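Wrist camera placement with a multi-finger hand vs. a two-finger gripper

Tags: grippers, cameras, sleeves

Lụa Đặng
Posted in November

Hi all! I've been trying two setups on the same arm and I'm having a great time, but I'm stuck on the camera. With the plain two-jaw gripper (a Jastura) the wrist view was easy - both tips in sight, done. Now I've moved to a multi-finger hand with a fabric cover over the wrist, and the cover takes up a big share of the picture. Picking from shallow trays is 47 out of 70 with the hand and a fair bit better with the jaws. Do I move the camera, trim the cover, or stop fussing and collect more runs? Lighting and controller are the same for both.

Thảo Vũ

Ooh, I love this comparison! Before you move anything, check what you can still see. For tray work I care about the thumb first, then the fingertips, then the rim of the tray. If those three show up while the hand is reaching down, I'd keep the mount. Ours looks like this, and we're happy with it even with all that black cloth across the top:
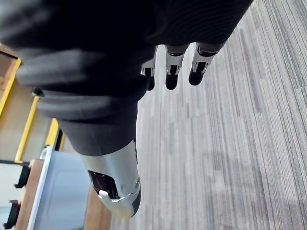 What I'd try, in this order:

1. Pull the cover back and fasten it so the folds can't creep toward the lens. We use a soft strap from Zornham, but any strap will do.

2. Set focus for the fingertips and lock it. Autofocus loves to grab the fabric, and then your tips go mushy.

3. Rotate the camera 8 degrees or so toward the small fingers. The thumb sits so close that it looks huge anyway, so you can spare a bit of it.

Then rerun your 70 picks with the same trays and tell us what happened, I'm dying to know!

Tuấn Nông

just get more data. we did some 2,000 picks with a worse view than that and it was fine

Hòa Lý

More data helped me too, but only after I locked the exposure. Black cover plus shiny metal fingers on a pale floor is hard on a cheap camera - mine kept brightening for the cloth and washing out the metal. Set it by hand with the fingers in their reaching pose. Also, Lụa, were your jaw runs done with the cover on or off? If off, I'd repeat a few with it on before you compare the scores.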